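Week 5: Teaching by teleoperation
Tutor: Atieno Okoth

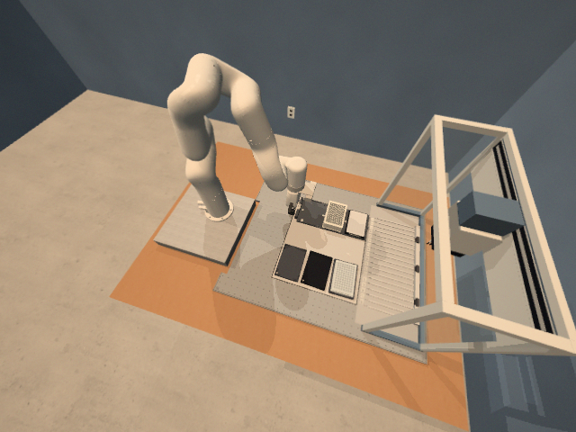 Fig. 1. The simulated bench, gripper over the black panel at the corner of the deck.

Today you drive! Log in to the Kodholm sim, take the hand controller and guide the arm through one plate move from start to finish. Each run is saved as a demonstration, and we train on the whole class's set on Monday (my favourite session of the term).

- Record 3 practice runs, then 5 you'd be happy to keep.
- Slow down near the 96-well plates.
- Fumbled the grasp? Back off, recover and keep recording. Recoveries are brilliant training data!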